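Reverberation in small parish halls – speaker notes
Javescombe building acoustics evening, 20th December
Speaker: Rosalinda Cruzado

Slide 1. Title
Wait for the projector fan to settle. Say at the start that the talk covers speech, with music left to the end if there is time. Slides go up on the Tirnen page afterwards.

Slide 2. What was measured
One hall, hard plaster walls, timber floor, pitched ceiling. Internal volume 959 cubic meters. The complaint was that people at the back could hear a speaker but could not follow the words. Loudness was adequate. Clarity was poor.

Define reverberation time here: the time for sound to decay by 60 decibels once the source stops. In practice the hall is too noisy to get the full 60, so the decay is read over a shorter range and extrapolated. Mention T20 and T30 by name, then move on. Anyone who wants the standard can ask later.

Slide 3. Method
Omnidirectional loudspeaker at the lectern position, height 1.5 meters. Swept sine, repeated at each microphone position. Heating off, doors closed, chairs stacked along the north wall. Point out that stacked chairs and set-out chairs give different results, and that the stacked case is the worse of the two.

Štefánia Šimko ran the second set with the chairs out. Her curves are the dashed ones.

Slide 4. Results, empty
Pause on the chart. The 500 Hz and 1 kHz bands sit close together. The 2,000 Hz band falls off faster, as expected from air absorption and the curtains over the stage. The low bands are long and uneven. Do not read the values aloud; they are in the handout. 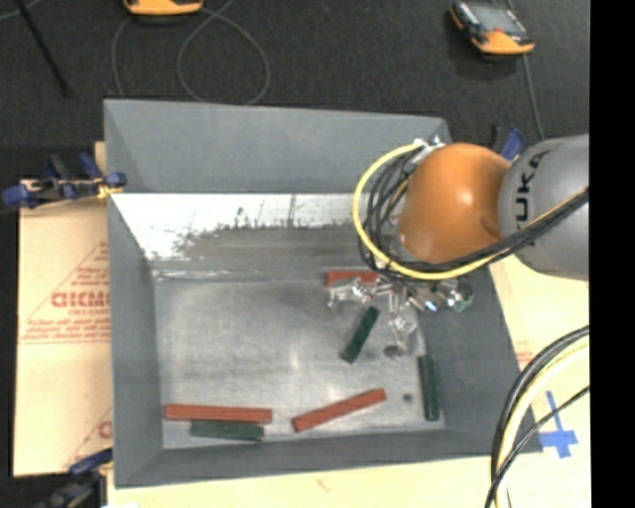 Slide 5. Why the low bands are uneven
Below the Schroeder frequency the room does not behave as a diffuse field. Individual modes dominate, and the reading depends on where the microphone stands. Averaging over positions helps but does not remove the problem. Quote the low bands with caution and do not design to them alone.

The decay at 125 Hz has a visible bend in it. Two slopes – the first from the main volume, the second probably from the coupled space above the stage. If asked, say the stage loft was not measured separately. That is planned for January.

Slide 6. Sabine estimate against measurement
Put up the equation: T equals 0.161 V over A. State the units. The estimate came out shorter than the measurement in every band. The likely cause is the absorption coefficient used for the plaster, which came from a table for plaster on lath. The walls are plaster on solid masonry.

Take the question about Eyring here if it comes. At this level of absorption the two formulas differ very little.

Slide 7. Treatment options
Kratochvíl panels on the rear wall: mineral wool core, fabric face, 50 mm deep with a 50 mm air gap. The gap extends useful absorption downward. Without it the panels do little below 250 Hz.

Grilteo ceiling baffles: more surface per unit of floor area, but they need fixings into the trusses, and the roof survey is still outstanding.

Leave the side walls near the front alone. Early reflections from there support the voice.

Slide 8. Cost
Rear wall panels only: 1,099 per bay, fitted. Baffles not priced yet. Do not speculate.

Slide 9. Music
Skip if past the hour. The choir prefers the room as it is. A retractable curtain in front of the panels would give them back part of the decay at mid and high frequencies.

Questions. Repeat each one into the microphone before answering.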